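The Long Way to Pick Up a Bag

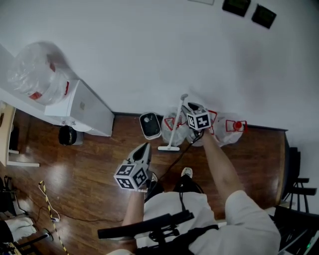
Wurkport Robotics Bench — Members' Build Group

Seema Malhotra would like me to know that the grippers are cheap. She says it twice before I have my coat off. They are gray and white, one for each hand, with a pointed jaw and a white cube printed with black square markers so that software can work out where the thing is in space. A cable trails off one of them across the floor. The idea is that you do a chore with these instead of your fingers, the system records how you did it, and later an arm on a bench does the chore for you.

Later is the word I keep writing down.

The chore, when I visit, is bags. Clear plastic ones with red printing, set along the baseboard beside a mop and a lidded bin. A person goes up to one, presses a gripper into it and tries to get hold of something that has no edges worth the name. I can't think of a worse object to start with, and I say so.

"That's why we started with it," Malhotra says. "If it only works on wooden blocks, who cares?"

Fair enough. But I've been to a lot of shared workshops, and I have seen plenty of robots that were going to clean up the place. Wurkport's is called Jovham. It has been under way since April of last year and has cost its builders $700, not counting evenings. For that you could buy a good many mops.

Dinesh Sandhu, who handles the software, is the gloomier of the pair and so the easier one to believe. The markers are the part he trusts. Turn a cube too far from the camera and the position jumps, and he throws out that run and asks for another. Out of one evening's work he kept four runs. He showed me the two best on a laptop, then one of the bad ones, in which the gripper's plotted path shot off sideways and came back as if nothing had happened. I liked him a lot for showing me that.

The jaws are on their sixth version. Earlier ones were printed from a plan shared by a hobby outfit called Garg, and the tips snapped — always at the same corner, Sandhu says, and always on a Sunday when the parts shop was shut. The new tips are thicker. They also pinch less well on thin plastic, and the group is split over whether that was a good trade.

I asked to try. The grippers are lighter than I expected and my wrists were tired very quickly. You find yourself moving like a crab. I got the corner of a bag, lost it, got it again and dragged it as far as my own shoe. Malhotra called that useful data. I called it a bag on my foot.

What I can't get anyone to tell me is how many of these runs the arm will need. Malhotra thinks the number will come down once they borrow the training code from Jekum, another workshop's project. Sandhu thinks it will go up. They have argued about it long enough that each can do the other's side.

The arm itself was in pieces on the day I came, waiting for a shoulder bearing. The next open evening is supposed to have it back together, and I've said I'll go. I'm bringing my own trash bag.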